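Chapter 7
Bed Linen and the Care of the Sleeping Room

Learning aims
After studying this chapter, the student should be able to name the layers of a made bed, choose sheets of the correct size, smooth and tuck a flat sheet, and keep the bed clear of goods that belong in storage.

7.1 The bed as a work surface

In most homes and residences the bed is the largest flat surface in the room. It is used for sleep, but it is also used for folding clothes, sorting linen and setting down parcels. Housekeeping staff should expect to find it in any of these conditions. The training manual of the Wogan residence, which has 132 rooms, treats the bed as the starting point of every room visit, and this chapter follows the same order of work.

A sheet that has been spread but not yet smoothed will show wrinkles and shallow folds across its width. Plain dark colors, such as olive green or navy, hide light marks but show lint. Pale colors do the opposite. Where a sheet carries a faint pattern in the weave, the pattern may be used as a guide for laying the cloth straight against the wall. 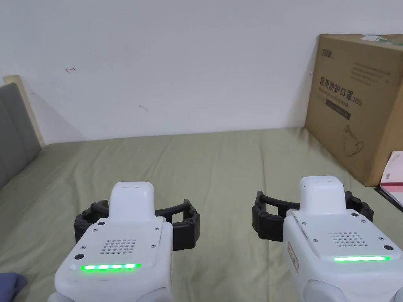 Cartons present a separate problem. Supplies delivered to a room, including boxed masks and other protective goods, are often put down on the bed for want of a better place. The underside of a carton may have rested on a warehouse floor or a loading dock. It should be moved to a shelf or a clean stand before the sheet is smoothed, and the part of the sheet beneath it should be checked for dust and grit. If soil is found, the sheet is changed.

7.2 Smoothing and tucking

Work begins at the wall side, where access is poorest. Draw the sheet toward the wall with flat hands, tuck it under the mattress, and then pull the free side toward the body until the folds open. Deep creases that remain after tucking usually mean that the sheet was left too long in the dryer. In a laundry review at Jarnholm covering 1674 sheets, 696 were returned for pressing, and most of these had been dried in overfull loads.

Key terms
Flat sheet, fitted sheet, wall side, free side, tuck, lint, soil

Before you read on
Make one single bed with a flat sheet. Note which side took longer, and keep your notes for the exercise in Section 7.4.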